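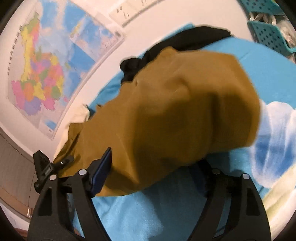
4. Recording your first cloth session

Okay, you've got the Flisier gripper charged and the recorder paired (if not, go back to section 3, I'll wait). Now comes the fun part! The Somik method learns picking from short demos done by hand, so the better your grabs, the less cleanup I have to do later on.

Before you start

Pick a soft surface you can walk up to from at least two sides. A bed with a blanket on it works great. Leave the walls and the clutter alone, because we want ordinary rooms. Toss three or more pieces of clothing down in a loose heap, and mix the colors a bit. My best runs had a light piece sitting on a dark one.

Steps

1. Switch the recorder on and hold the gripper still over the heap until you hear two beeps. That's your zero point.

2. Open the jaws all the way, then close them all the way, once. We read the full travel from this.

3. Choose the piece on top. Come in low with the jaws open and slide one finger under the edge of the fabric if you can.

4. Squeeze slowly until both jaws are closed on the cloth. Stay there for one slow breath before you lift. I rushed this in all of my early demos at Sterkham and had to throw out 70 of them, so please learn from my pain.

5. Lift, carry the piece to your drop spot, and open up.

6. Go back to the zero point and wait for the single beep. One demo done!

7. Repeat until you reach 200, mussing up the heap again after every 15. You can split this over as many sittings as you like.

Note: A missed grab is fine. Just go again without stopping the recording. The training script (it's called Mackay, and it lives in the tools folder) tags retries by itself, and the model trained with retries left in did better for me than the one where I'd cut them out. My full set was 681 demos, misses and all.

Note: Thin, smooth fabric slides more than you'd think. Take a bigger bunch of it and keep the gripper level on the way up.

Caution: Keep your free hand out of the jaws and away from the pivots. They pinch, and they catch long sleeves too.

Caution: Don't yank if the cloth snags on a bracket. Open the jaws, work the fabric free with your fingers, and redo step 2 before the next demo.

When you're finished, leave the recorder on until the light goes solid, then move on to section 5 for the upload.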